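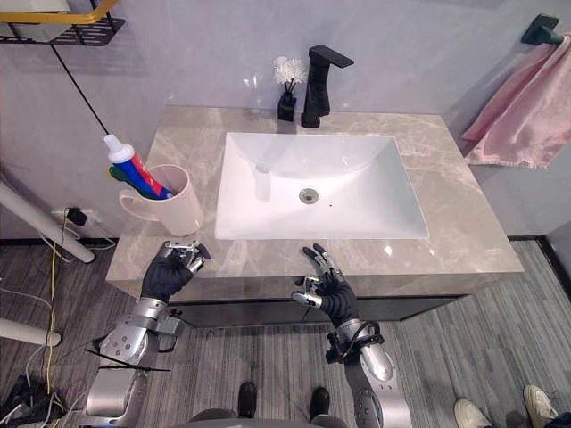 Black faucet, white flowers, toothpaste in the mug.

Filed under: Hoops, Spreadsheets

Changing the K value in the Sinero league ratings

The Sinero adult league has 14 teams this season and I keep an Elo table for it. Every team starts at 1500, the winner takes points from the loser, and the size of the exchange depends on how surprising the result was. The K value sets the largest possible exchange. I used 40 for the first three seasons, which was too high, and I have now moved it to 28.

The trouble showed up with Jerkska. They lost two close games with a short bench, dropped to ninth in the table, then beat three weak teams and were back in second. Their point margin per game barely moved over the same stretch. A rating that swings like that mostly tells you who played last night.

To pick a new value I went back through the archive, which holds 436 games with final scores. For each K from 10 to 50 in steps of two, I replayed all the games in order and recorded the predicted win chance for the home team before tipoff. Then I took the squared error against the result.

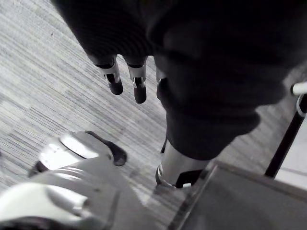 The error curve is flat between 24 and 32 and gets worse quickly below 16. The low end suffers because rosters here change a lot between seasons, and a slow rating keeps paying a team for players who left. I took the middle of the flat part. The difference between 26 and 30 is too small to argue over, though I expect to get email on it anyway.

Home court was the other setting I checked. I had been adding 60 points for the home side, a number I copied from somewhere and never tested. Most of our games are in two shared gyms, and "home" often only means which bench you sit on. The best fit was 11 points. I have left it in, but you could drop it to zero and few of the picks would change.

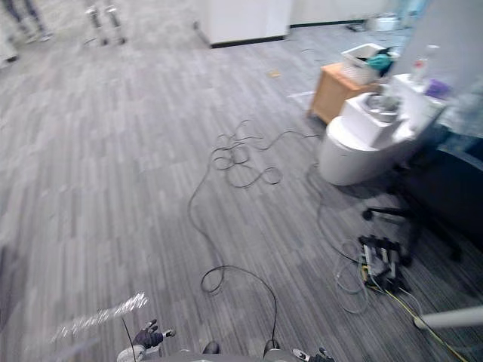 Gray carpet tile, open floor.

Margin of victory is still left out. I tried the usual log adjustment and it helped a little on the full set, but nearly all of the gain came from one season in which Clellora won by 30 most weeks and did not lose until May. With that season removed the gain was gone. Blowouts in this league also depend on whether the clock runs in the fourth quarter, and the score sheets don't record that.

Between seasons each team now moves one third of the way back to 1500. It was one half before. Sung gains the most from this, as they have kept the same core and were being marked down every fall for no reason.

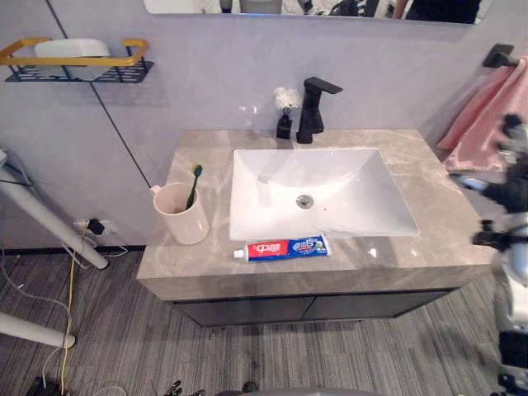 Known problems

Forfeits are skipped entirely. Overtime games count the same as any other. Two teams merged last year and I gave the new one the average of both ratings, weighted by games played, which is a guess. The old table stays up in its own tab until the playoffs so anyone can compare the two.

Posted Thursday, March 27, 2025 | Contact | Back to top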